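Vilstead Athletics Forum > Club Business > Kit and Sponsorship

Topic: Proposed kit agreement with Brerex -- members' views invited

Posted by clubsecretary_vilstead

Members are invited to comment on the proposed kit supply agreement between the club and Brerex. The present arrangement with Ridia ends in July and will not be renewed on its current terms. The board has received a written offer from Brerex and wishes to hear from members before a vote is taken.

The principal terms are as follows.

1. Term and coverage. The agreement would run for two seasons. Brerex would supply competition vests, shorts and warm-up tops to all 167 registered athletes. Shoes are excluded, and athletes would remain free to compete in the footwear of their choice.

2. Individual support. Brerex would select eight senior athletes for a personal allowance, paid each quarter. Those athletes would be expected to wear Brerex clothing at meets and at club training. A copy of the personal terms may be requested from the club office.

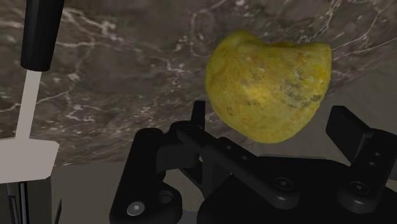 3. Discount for members. All paid members would receive 20 percent off the Brerex running range. The discount would not apply to sale items or to gift cards.

4. Early withdrawal. Either party may end the agreement with 16 weeks' written notice. Kit already delivered would remain the property of the club.

Comments posted in this thread will be included in the papers for the next board meeting. Members are asked to keep their remarks to the terms set out above.

Reply from hurdles_and_hope

I thank the board for publishing the terms in full. I support items 1 and 3 without reservation. The Ridia vests have not held their color, and several of the younger athletes have competed this season in borrowed kit.

My concern is with item 2. The offer states that Brerex would "select" the athletes. On what basis? If selection rests on results, the club should say so. If it rests on an athlete's public following, members should know that before they vote.

Reply from P. Živković

I write in my own name, Panagiotis Živković, as a member of the throws group. I share the concern about item 2 and would go further. A sponsor should have no part in deciding which of our athletes receive money. The club has coaches who see these athletes four evenings a week. They are better placed to judge.

I would also ask the board to consider injury. The personal terms, which I have read, allow Brerex to reduce the allowance if an athlete misses three consecutive league meets. A discus thrower with a shoulder injury may easily miss an entire season. Such a clause takes support away at the point when it is most needed.

Reply from lane4_regular

With respect to the previous member, I do not agree. The allowance is the sponsor's money. It is reasonable for the sponsor to choose whom it pays, and it is reasonable for payments to depend in part on competing. Every personal contract I have seen in this sport contains a reduction clause of some kind.

The alternative is to ask Brerex to put the same sum into a general fund. I doubt the company would agree, and we could lose the kit supply as well. The club was without a supplier for most of the year before Ridia came in, and members paid for their own vests. I would not wish to return to that position over a clause affecting eight people.

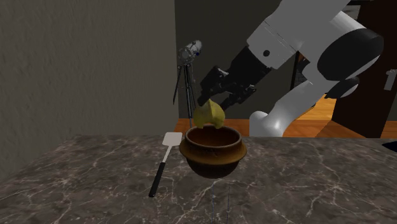 Reply from todorova_relay_parent

May I ask whether the Todorova Relays are covered? The relays have carried the Ridia name on the race numbers for some years, and the draft says nothing on the matter. If naming rights are to pass to Brerex, that ought to be listed as a separate item with its own payment.

Reply from clubsecretary_vilstead

The Todorova Relays are not part of this agreement. Naming rights would be offered separately, and Brerex has been told this.

On item 2, the board has asked Brerex whether it would accept a list of candidates drawn up by the coaches, with the final choice remaining with the company. The reply is awaited. The board has also asked for the reduction clause to be suspended where an athlete provides a medical certificate.

Reply from P. Živković

The medical exemption would meet my second point, provided it is written into each athlete's contract and not left to a covering letter. I remain opposed to the method of selection -- a list drawn up by coaches is of little use if the company may disregard the order of it.

Reply from hurdles_and_hope

I could accept the list as a compromise. I would ask that the revised wording be posted here before the vote, so that members who cannot attend have the opportunity to read it.

Reply from clubsecretary_vilstead

It will be posted in this thread as soon as it is received.

Contact the club office | Copyright Vilstead Athletics Club | Back to top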